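Table Hire and Marking: Frequently Asked Questions

How do I reserve a table at the Lunde rooms?
Reservations are made through the Ostell desk, at least 5 days before the session. Each booking covers one table and may be renewed up to 3 times.

May I mark positions on the tabletop?
Yes. Coloured tape may be used on all white tables. Pens, chalk and glue are not permitted.

Which tape should be used?
Members are asked to use the low-tack tape supplied by Jasto. It is kept in cupboard 16 and is free of charge.

Must the tape be removed afterwards?
Strips may remain in place until the end of the booking. Any residue should be cleaned with the spray provided. Please do not use blades on the surface.

May laptops be placed on the table?
Yes, provided that cables do not cross a walkway.

Whom should I contact about a damaged surface?
Please report the matter to Dususport on extension 539, quoting the table number.

Last revised: 4/11/21

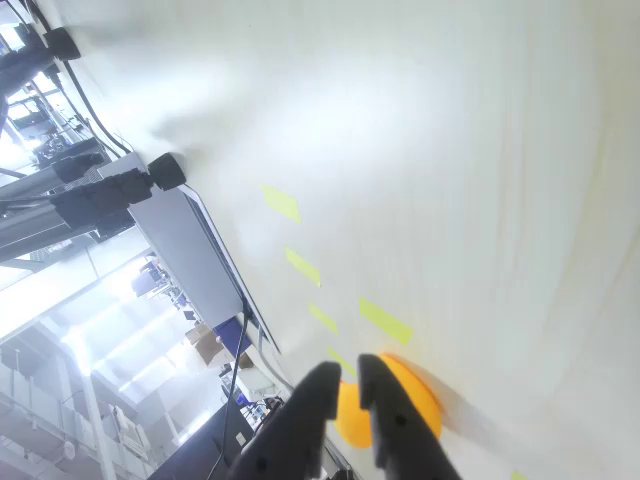 White table marked with yellow-green tape, with a laptop at the edge.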